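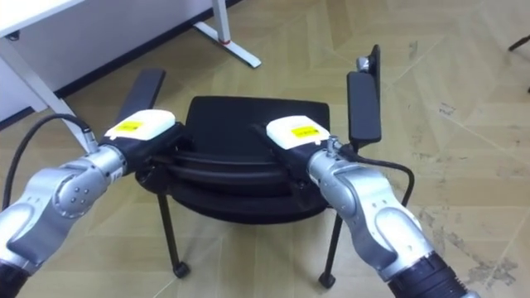
Getting Your Chairs Back Under the Desks

I've been trying the Movley two-arm helper in our workshop office, and chairs are the job I get asked about most, so this page is all chairs! If you have one on loan or are thinking about the service plan, these are the tips I wish I'd had in March when ours came.

Start with one rolling chair on a hard floor. Tile is great, and a black office chair against pale tile seems to be the easiest thing in the world for it to find. Rugs are another story (ours has fringe, and I've given up on that room for now).

Two hands on, one each side

Set the approach so one gripper comes in near each armrest, low down by the seat. With only one arm doing the pushing, a chair on casters just spins. With two it goes where you want it -- mostly. I run ours at speed 6. The booklet suggests 8, and that's fine for an empty room, but my colleague Raghda Akl likes it slower when she's at the next desk, and she has a point.

Mind the armrests

Measure from the floor to the top of the armrest before you buy anything. Our tallest chair wouldn't go under the desk at all, and no robot is going to fix that. If yours has adjustable arms, drop them first. You want a clear path past the desk feet too, so give the chair a straight run in.

Look after the cables

Check that the wrist cables hang in an easy loop with nothing for them to catch on. I do this every morning with my coffee and it takes no time.

Clean as you go

With the chairs moved, you can finally get at the scuffs! Warm water, a drop of dish soap and a soft brush, then a dry cloth. Test a corner first if your tile is old.

Is it worth it?

The plan is $108 a month with setup included, and you can stop whenever you like. For one desk at home I'd say push your own chair in. We have 22 desks and a room that gets turned around for classes, and I love having it. I'd still like a quieter base and a longer booklet -- the chair section is a single page.

Updated 7th August with the speed settings.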